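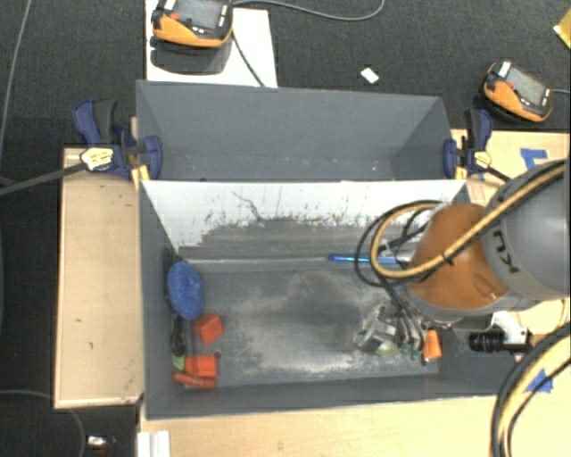 The summer swap: how we got on, and what to bring next time

2019-06-28

Well, what a lovely muddle of a day that was! For those of you who couldn't get to the hall, the summer swap went ahead in spite of the rain, and by ten o'clock there was a queue down the steps and past the bicycle rack. I had told Nadiia Semeniuk that we might be putting the tables away by lunch for want of people, and she has been kind enough to remind me of this only twice.

We took 223 people through the door, against 196 last summer, and I think the difference was mostly down to the new leaflet, which Nadiia drew herself and pushed through 500 letterboxes with the help of her two long-suffering sons. If you kept yours, do hang on to it, as the rules on the back haven't changed: bring what you like so long as it's clean and works, take what you like so long as you'll use it, and please don't leave anything outside the door after four.

The kitchen table was the busiest, as it always is. Three bread makers arrived and three bread makers left (I have my suspicions that one of them has now been to every swap we've held). The books did well too, apart from the encyclopaedias, which I'm afraid we really can't take any more, however handsome the bindings. Children's shoes went almost as fast as we could put them out, and we could have done with twice as many wellingtons.

The odds and ends corner, on the other hand, needs a rethink. I love it dearly and could spend a whole morning rummaging there, but people do tend to tip in the contents of a kitchen drawer and hope for the best, and then some poor soul has to work out which lid belongs to which box. Next time could you please tie matching bits together, or pop them in a clear bag with a note of what they are? A puzzle with all its pieces in one bag will find a home in minutes. The same goes for chargers — a strip of masking tape saying what the thing charges would make my life so much easier.

Rosângela Vasconcelos ran the mending table again, and I can't thank her enough. She had hoped to do a few hems and a zip or so, and ended up sitting there until well after we'd stopped serving tea. She'd like me to pass on that moth holes are much easier to darn when the jumper has been washed first, and that she is looking for dark green wool if anyone has an end of a ball going spare. She is also happy to show beginners how it's done, and would rather like some company at that table.

The cakes came from Bezerra on the corner, who let us have the trays at cost, and the takings from the tea urn will pay for the hall in the winter. I did ask whether we could have the seed cake again and was told yes, if we order a week ahead.

Now, a few things that were left behind: a tartan umbrella, a pair of reading glasses in a soft brown case, and one small cardigan with a duck on the pocket. All are in the cupboard by the hall kitchen, and the key is with Nadiia. There was a casserole dish as well, but its owner has since rung me up, so that's on its way home.

The next swap will be in December, on a Saturday to be settled once we know when the choir needs the hall for its carols. It'll be coats, games and decorations mainly, with toys on their own table this time so that the little ones can get at them. If you have room to store a box or two between now and then — dry garages are best — do please get in touch, as my own back bedroom is full and the door only opens halfway.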